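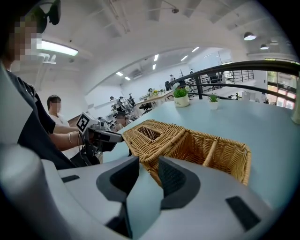
Practice tips from the gripper club

When Haiyan Long and I took over the student project in January, we inherited a drawer of odd cables and very little written advice, so these are the things we wish we'd had pinned up. Most come from the basket task, the one we all call Bastedero, and a few are borrowed from Zihan Ren, who has far more patience than I do.

Put your baskets down the same way at the start of every go. We stick a bit of masking tape under each corner — the cheap sort peels off cleanly if you don't leave it overnight. Wipe the grippy parts with a barely damp cloth before you begin, and let them dry while you put the kettle on.

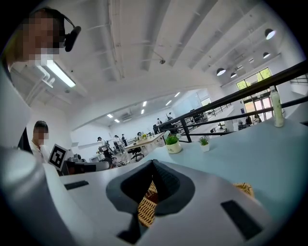 Woven things are much harder to hold than they look, and beginners nearly always squeeze too hard. Close slowly, stop when you feel it bite, then lift a little and wait. If you keep a couple of potted plants on the table as we do, leave them towards the back where your elbows won't find them, and the same goes for any tall bottle. Halima Magesa lost half a morning to spilt compost in her first term, and she was very good about it!

For baskets with handles, go for the handle every time. Come at it squarely, with the strip running between the pads, and don't grab near the ends where it joins the rim.

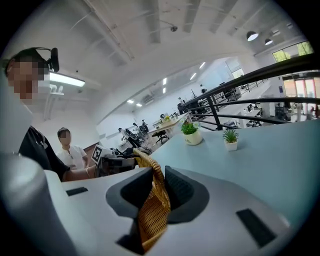
A braided handle held between the two finger pads.

Swap over after 22 goes, or sooner if your wrist starts grumbling. We work in pairs, and the one who isn't holding anything keeps the notebook. Spare tape and cloths are in the Pina tin, second shelf down, and please do put the lid back on.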